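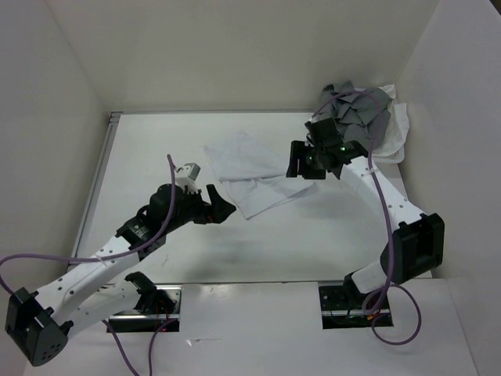
Par Nandi Mofokeng, atelier Entretien du linge, Lekota
Notes de la séance 11, mises au propre un dimanche (pardon pour les fautes !)

Bon, on reprend là où on s'était arrêtés : le pliage des petites pièces. J'avais promis à Lindiwe Engelbrecht de tout noter, puisqu'elle vous reprend en juin pour le repassage, alors voilà.

D'abord, la place. Moi je garde le milieu de la table pour la pièce en cours et je pousse le reste dans un coin du fond, comme le tissu gris et le blanc, tout chiffonnés, qui attendent l'un sur l'autre. Un tas en vrac, ça ne me dérange pas du tout. Par contre je ne plie jamais sur le tas, ça glisse et on recommence trois fois.

Ensuite, on étale. Regardez le linge blanc du milieu : il est à plat, plié en partie, et il lui reste des plis marqués. À ce stade, je passe la main ouverte du centre vers les bords, puis seulement je rabats. Si vous rabattez sur un faux pli, il y reste, et au repassage vous allez le maudire (Lindiwe aussi).

Le bord en biais, on en a parlé longtemps ! Quand le côté du linge part en diagonale, tournez la pièce avant de plier, coin sur coin, et tirez doucement des deux côtés. Pas besoin de forcer.

Un mot sur le plateau : il y a une légère trace sombre sur le blanc. Coup de chiffon avant de poser du linge clair, toujours, même quand on est pressé.

Pour la prochaine fois : lire la page 126 du polycopié Grarna, et apporter 2 torchons chacun, un clair et un foncé. On commencera par les torchons foncés.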